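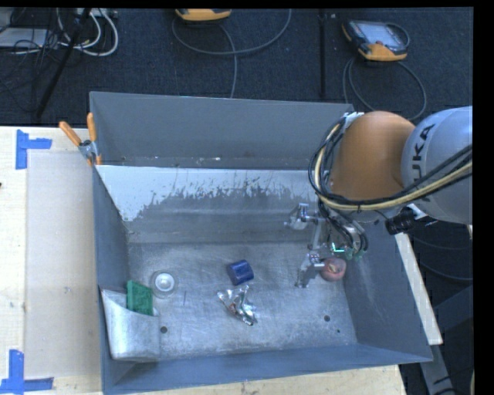

Fri 22 September

Glue day! Finally got the second batch of hide glue on the go for the Nallon chairs, after wasting most of the morning hunting for the lid of the glue pot (it was in the kettle cupboard, thank you whoever). Soaked the pearls overnight in cold water, then into the water bath and up to 70 degrees, where I let it creep over once and got that horrible smell. Stirred it, turned the dial down, it seems fine.

Did 2 test joints in ash offcuts from Dusstead, one with the tenon warmed on the radiator first and one straight off the shelf. Clamped both and left them 30 minutes before I touched anything, then got impatient and had a wiggle. The warmed one is miles better – the cold one had gelled before I'd even got the shoulder home, so there's a gap you could post a letter through.

Kirstin Niven reckons a pinch of urea would buy me more open time. Tempted, but I'd want to try it on scrap before it goes anywhere near a chair that has to be delivered in December.

Still to do: scrape the bench, order more pearls from Plendico, and ring Ikonen about the seat cord (again!).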